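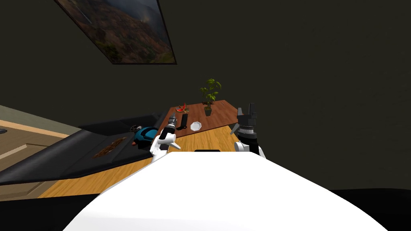
**Call for participants: the Grultlow supper table project**

Did you grow up eating supper at the same table most nights? Or at a different table every year, or on the back step, or standing at the counter because there were more people than chairs? If so, we would love to talk with you.

We're a small group based in Grultlow who have been gathering stories about ordinary evening meals - what was cooked, who sat where, what got talked about and what was never mentioned until the plates were washed. It started as a box of letters that Rosalía Ortuño inherited from her aunt, who wrote to her sister nearly every night after eating and almost always began with what had been on the stove. Rosalía typed those letters up over two winters (all 2,740 pages of them, bless her) and by the end she wanted to know what everybody else had been eating on those same evenings. So now we ask people, and we write down what they tell us, and it has become a much bigger thing than a box of letters.

We are looking for new storytellers for our next round, which begins once sign-ups close on 9/25/20.

## Who we're hoping to hear from

Anybody over eighteen who has a supper they remember. You don't have to be a good cook, and you don't have to come from a big family or a happy one. Some of the recordings we treasure most are from people who ate alone with the radio on and liked it that way. We would be especially glad to hear from:

- people who worked nights, or whose parents did, and ate supper at breakfast time
- anyone who lived in the boarding houses on Condori Street before they were turned into apartments
- people who learned to cook in one country and then had to do it all over again in another, with the wrong flour
- brothers and sisters who remember the same meal differently and are willing to be recorded separately (we do promise to keep the peace)
- folks who were sent to live with relatives for a while and had to get used to somebody else's gravy

If none of those sound like you, please write anyway. Those are only the gaps we happen to have noticed in the collection, and we've surely missed some.

## What you would be doing

There are three conversations, spread over several weeks so that things have time to come back to you. They always do. Hauwa Edet, who does most of our interviewing, likes to say that the first conversation is about food and the second one is about people, and she has been right often enough that we've stopped planning it any other way. The third is for whatever you remembered in the car afterward.

Everything in this round will be done by telephone, so you can sit wherever you're comfortable. A regular phone is fine. You're welcome to have someone with you, and if a dog barks or a kettle whistles we don't mind a bit. Most calls last an hour. Some go longer when a storyteller gets going, and if you need to stop sooner, just say so and we'll pick it up again another day.

Between the calls we'll ask you to do one small piece of homework, and you can choose which:

1. Draw a plan of the room where you ate, with the doors, the windows, the stove and everybody's usual place. Stick figures are fine. Backs of envelopes are fine, too.
2. Write out one recipe exactly the way you would tell it to a person standing beside you, including the parts where you say "until it looks right."

You can do both if you like, and plenty of people do. Please don't clean up the recipe or look up the proper amounts. If your grandmother measured in coffee cups with no handles, then that is the measurement we want.

## What you'll get from us

We pay every storyteller a fee at the end of the final call, and we'll tell you the amount in writing before you agree to anything. We wish it were more. You will also get a typed copy of everything you said and a recording you can share with your family, on a disc or as a file, whichever you can play. A lot of people tell us they signed up for the sake of the recording, so that the grandchildren would have it someday, and that seems to us as good a reason as any.

You'll have the chance to read your pages before they go into the collection. Cross out anything you want. If you wake up one night wishing you hadn't told the story about your uncle and the ham, call us in the morning and it comes out, and you won't be asked why.

Names are up to you. You can use your own, or only your first, or pick one you always wished you'd had.

## Languages

We can talk with you in English, Spanish or Ukrainian. Nadiia Zakharchenko and Oleksandra Yurchenko handle the Ukrainian calls between them, and they'll also do the typing and the translation, so your words won't pass through a lot of strangers' hands. If you'd be happier in another language, tell us which one and give us a little time. We can't promise, but we'll ask around and we'll let you know either way.

## How to sign up

Send us a note or leave a message on the project line at the Grultlow reading room. Letters can be addressed to the Supper Table Project at the same place. We only need a few things to begin with:

- what you'd like to be called
- the best way to reach you, and what time of day suits you
- where you were living when you ate the suppers you have in mind
- one dish, any dish, and a line or two about it

Please don't worry over the writing. We aren't grading it, and Hauwa will have plenty of questions of her own once she knows whether to start with soup or potatoes.

Maksym Zinchenko reads the mail and returns the calls. He's good about it but he is one person, so if a week goes by and you've heard nothing, do try again. If there are more storytellers than we can fit in before the holidays, we'll keep your name and offer you a place in the April round, with first pick of the times.

And if you have a neighbor or an aunt who would never answer a notice like this but tells wonderful stories over the dishes, would you pass it along to her? She can call just to ask questions. Maksym is used to it, and he'll probably ask what she's having tonight.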